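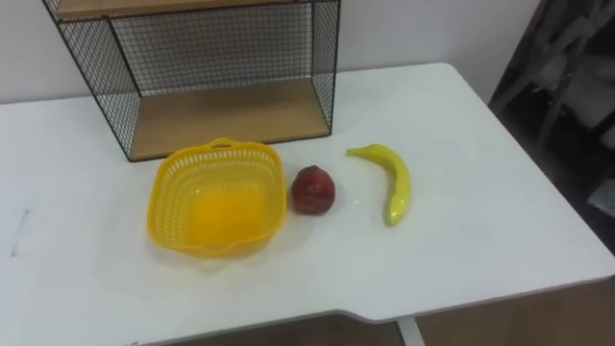 Can the Kolero mesh shelf carry a full row of hardcover books on its upper board? Only if the load is spread along the whole length. Put the same weight in the middle third and the board bows enough to see from across a room.

I have had two of these units since January, one on a desk and one on the floor of a closet. Kolero sells the shelf as a flat pack: wire panels, two boards, a bag of clips and one hex key. There is no center support and no option to buy one.

Assembly

The instructions are a single folded sheet with 6 steps. Step 4 shows the back panel going in after the lower board. Do it the other way around. With the board already seated, the panel has to be flexed to reach its clips, and on my second unit this left a slight twist that I had to bend out by hand. Total time was 20 minutes for the first unit and less for the second. The hex key is soft and rounded over at the tip, so I finished with my own.

Load

I tested the upper board with bags of sand on a kitchen scale, left overnight each time. Spread evenly, it held a row of books with no sag I could measure. With the sand stacked at the center, the board dropped 6 mm and did not fully recover by the next evening. The lower board did better in the same test.

Stability

An empty unit slides on a smooth desk. The supplied feet are thin felt, suited to wood floors and little else. I replaced them with rubber pads from Prindix, sold in sheets of 200, and the sliding stopped. Side-to-side stiffness is good once the back panel is clipped in. Without it the frame racks badly, so leaving the panel off for cable access is a bad idea.

Finish

The coating on the wire is even, with two bare spots at the welds on one unit – both on the rear side. The cut ends of the boards are rougher than the faces and took a few passes with 600 grit paper before they stopped catching on a dust cloth.

Compared with the Mastent

The Mastent cube is the obvious alternative. It uses thicker wire and has a threaded joint at each corner, so it survives being taken apart and moved. It is also heavier and harder to clean, as dust collects in the joints. For a shelf that will stay where it is put, I would still buy the Kolero. For one that moves every year, get the Mastent.

Replacement clips are available by mail and come in one size. Order a spare set with the shelf; one of mine cracked during assembly and the shipping cost more than the part.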